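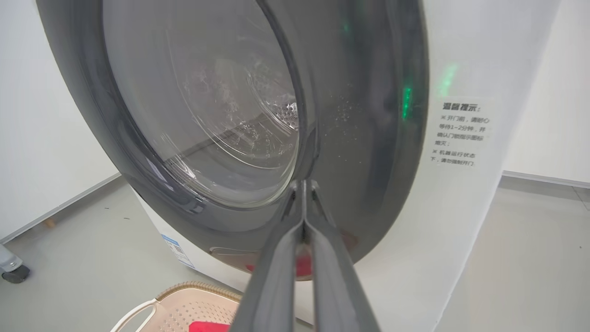

Search this manual Enter a word or section number Go

5 Opening and Closing the Door

This section covers normal opening at the end of a cycle, opening after a pause, and care of the door glass and seal. It applies to the Rurka front-loading washer. For the stacked laundry installation, read the Andel stacking supplement first.

5.1 Before you open the door

A kind reminder sticker is fixed to the white front panel, to the right of the door. The text is in Chinese and reads:

温馨提示:
※开门前，请耐心等待1-2分钟，并确认门锁指示图标熄灭；
※机器运行状态下，请勿强制开门

In English: before opening the door, wait patiently for 1–2 minutes and confirm that the door-lock indicator icon is off. While the machine is running, do not force the door open.

Leave the sticker in place. If it peels or becomes hard to read, order a replacement label under part number 223.

5.2 Opening at the end of a cycle

1. Wait until the program has ended and the drum has stopped turning.
2. Wait a further 1–2 minutes. The lock does not release at the same moment the drum stops.
3. Look directly at the door-lock icon and confirm that it is off.
4. Pull the door toward you with steady, light pressure. If it resists, stop and go back to step 2.
5. Swing the door fully open before reaching into the drum.

NOTE: The dark door rim is glossy and picks up reflections of green indicator lights. A green spot on the rim or on the panel beside it is not a lock signal. Read the icon itself.

CAUTION: Do not pry at the edge of the door with a tool. A bent latch will not lock, and the machine will not start.

5.3 Opening after a pause

1. Press Start/Pause once.
2. Let the drum come to rest.
3. Check the water level through the domed glass. If water stands above the lower lip of the door opening, select Drain and wait for the drain step to finish.
4. Follow steps 2 to 5 of section 5.2.

CAUTION: After a hot program the glass and the laundry stay hot for some time. The lock is held until the water has cooled — switching the machine off at the wall does not shorten the wait.

5.4 If the door stays locked

1. Wait 3 minutes with the program ended and the power on.
2. Select Drain and let it run to the end.
3. Switch off, wait 3 minutes, and switch on again.
4. If the icon is still lit, contact service. Do not use the emergency release while there is water in the drum.

The emergency release is described in section 9. Allow 35 minutes for the water to cool after a hot program before using it.

5.5 Cleaning the glass and rim

Smudges and streaks on the inner face of the glass are normal and do not affect washing. Droplets on the rim can be wiped off at any time.

1. Wipe the rim with a soft, dry cloth.
2. Wipe both faces of the glass with a damp cloth and a little dish soap. Rinse the cloth and wipe again.
3. Fold back the rubber seal and remove lint, coins, and hair.
4. Dry the seal, including the fold at the bottom.
5. Leave the door slightly open between loads — a closed drum holds moisture and will start to smell.

NOTE: Scouring pads and solvent cleaners dull the rim and cloud the glass. Do not use them on either part.

CAUTION: Keep children and pets away from the machine while the door is open. Look inside the drum before closing it.

5.6 Closing the door

1. Push all laundry behind the seal.
2. Press the door shut until the latch clicks.
3. Start the program. The lock icon lights when the lock engages.

Text: Miroslava Demchenko. Technical check: Charoen Ratanaporn. Revised February.

Related sections
4 Loading the Drum
6 Detergent Drawer
9 Emergency Release
Rurka Spare Labels and Seals
Andel Stacking Supplement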